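Demonstration teaching (robotics)

Demonstration teaching is a way of programming a robot by having a person perform the task through it. The operator either moves the arms by hand (kinesthetic teaching) or drives them by remote control. Joint positions and camera images are stored together as an episode.

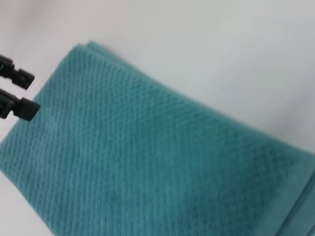 Rocha objects that the term is too broad, and that hand guiding and remote control should be treated as separate methods, as the operator's hands block the cameras only in the first.

Cloth is a common subject - its shape changes with every contact and is hard to model. The Clutholm towel set contains 287 episodes, recorded at 30 images per second.
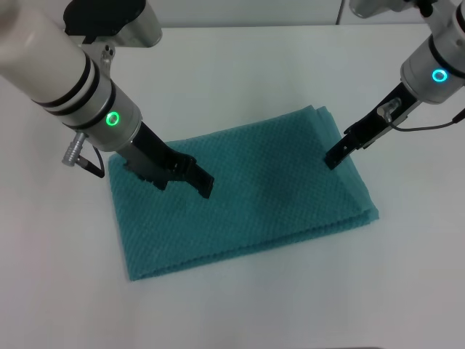

Two-arm work on a folded towel.

Wrist cameras record the cloth at close range, while a head camera covers both arms. In the Soltel format all views share one clock.
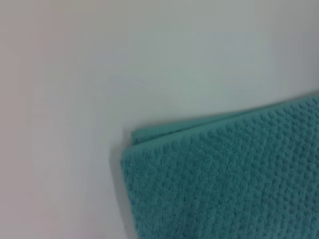
Episodes are then screened. Long pauses are trimmed, and failed grasps are either removed or labeled. Of the Clutholm recordings, 117 were kept without edits.

Lenirach, a later set, holds nearly 4000 episodes and adds a written instruction to each.
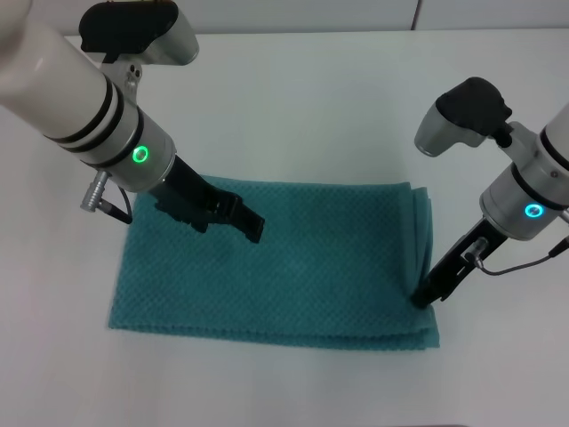

Can a robot be taught from a single demonstration?
Simple motions can be replayed from one recording if the object is always in the same place. Cloth tasks generally need many, with varied starting positions.

See also: Teleoperation; Imitation learning; Bimanual manipulation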